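TOUR 210 - Destination Writing & Small-Town Tourism
Week 6 handout: the hot springs town as a product
Instructor: Rosemarie Seidel

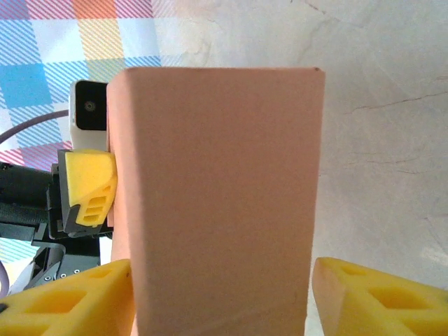
1. Before class

Read the Landeg chapter (course pack, the one on bath houses). Skim the Lerura visitor brochure, both sides. If you only have time for one, do Landeg.

Bring your draft opening from last week, printed. Not on a phone please.

2. Where we left off

Last time: gateway towns. Places people pass through to get to something else. Main problem there was length of stay - gas, lunch, gone. This week the opposite. A town that IS the thing, or says it is.

Case for today is Lerura. Mountain town, elevation 2090 feet, one main street, river on the east side. Hot springs at the north end, old mining road going up behind. Most visitors drive in, park by the bridge, soak, eat, leave the next morning. Some hike.

Three springs matter for us:
- Nanilach. The big public one. Changing rooms, ticket window, the terrace you see on every postcard.
- Mirance. Smaller, attached to the old hotel. Guests first, day visitors after 2 pm if there's room.
- the creek pools. No name on the map, locals have two or three names for them. Free. Path is bad in spring.

3. Short history (you need this for the quiz on dates, sorry)

Springs used long before the town. The written record begins late and is mostly surveyors complaining about mud. Brochure gives this one sentence, we'll come back to that.

Mining camp, then a store, then a boarding house with a bath out back. Boarding house does better than the mine. Mine closes. Bath house gets a second floor and a dance hall.

Railroad spur arrives, health craze at its height. Doctors sending people for lungs, joints, nerves, everything. Mendonça Hotel opens, 30 rooms, piano in the lobby, own ice house. Burns down. Rebuilt in stone with 20 rooms and that is the building now called Mirance.

Spur is pulled up. Quiet decades. Then the highway gets paved and the weekend crowd begins. Painters and potters come for the cheap rents, open studios, rents stop being cheap. You know this part from the gateway towns unit.

4. What the town sells

Landeg's argument, in my words: a spa town never sells water. It sells a reason to be idle. The reason changes every generation and the water stays the same. So

health (doctors, cures, rest)
then society (dances, who's at which table)
then scenery (the car, the overlook, the picnic)
then "wellness" (quiet, robes, phones off)

Look for leftovers of the older reasons in the newer writing. The brochure still says "restorative" four lines down from the disc golf course. Nice example, use it.

Erdem disagrees, a bit. Ferhat Erdem's article says the scenery stage was never separate, people went up to the overlook even when they were supposed to be in bed with their lungs. He has the letters to prove it. I think he's right about Lerura and wrong about spa towns in general but argue it out.

5. Reading a travel page

We'll do this together with the Aydoğan piece, "Slow Water." Berkay Aydoğan wrote it for a regional magazine, then it got reprinted in a hotel guide with some paragraphs dropped. Compare the two. Things to mark:

Opening. Does it begin with a number, a place, a person, a meal? His begins with steam. Half of all hot spring articles begin with steam.

Who is in it. Count nothing, just notice. Bath attendant gets a name in the magazine version and loses it in the guide. The hotel manager keeps hers.

Season. When did the writer go? He says June but the snow on the path sounds like earlier. Check the verbs.

Price. Where does it show up, if it does. Magazine: paragraph three. Guide: gone.

Claims about the water. Watch for "said to" and "believed to" and "many find." Who says, who believes, which many. A good writer can keep the legend and still tell you whose legend it is.

Getting there. Boring and the reader needs it. Put it where they can find it.

6. Words to stop using

nestled
hidden gem (the place has a ticket window)
steeped in
boasts
a feast for the senses
something for everyone
best-kept secret
quaint

I'm not joking about nestled, I take a point off each time.

7. Seasons and crowding

Summer and the leaf weeks in fall are full. Winter weekends nearly full. What's left is mud season, and the town would love you to write about mud season. Should you? Discuss. A reader who shows up in April to find the bakery shut will not thank you, but there's also no line at Nanilach and the terrace is yours.

Terrace capacity at Nanilach is 468 people. On a busy Saturday-type day they stop selling tickets by late morning and the overflow walks to the creek pools, which can't take it. Bank erosion, trash, parked cars on the mining road. The creek pools weren't in any guide until a few years ago. Then they were in all of them.

So, question for your groups: do you print the directions? Retno Sopacua (guest speaker, week 8) has run the trail desk up there and has strong opinions. Have yours ready before she comes. I'd like at least one group to defend printing them, it's too easy otherwise.

8. Terms

Length of stay - nights, not hours. Day visitors are a separate catagory.
Shoulder season - between peak and dead. Not the same as off season, people mix these up on every exam.
Carrying capacity - how many people a place can take before it gets worse for everyone. Physical and social are differnt, see Landeg's footnotes.
Origin story - the version the town tells. Compare with section 3.
Day pass displacement - people turned away from A who go to B.

9. Assignment

One page on a spring, lake, overlook or other single attraction in a small town. Somewhere you have been. Write it for a reader who has one night and a car.

Must have: how to get there, what it costs, one thing from before the current owners, one person with a name who agreed to be in it.
Must not have: anything from section 6.

Double spaced. Due at the start of class, week 7. Late ones go in the box outside my office and lose a grade.

If you want feedback on a draft come by before noon, afternoons I'm at the other campus. Elin Landeg's chapter is also on reserve at the library desk if your course pack is missing the last pages, a few of them were. Ask for the folder, not the book.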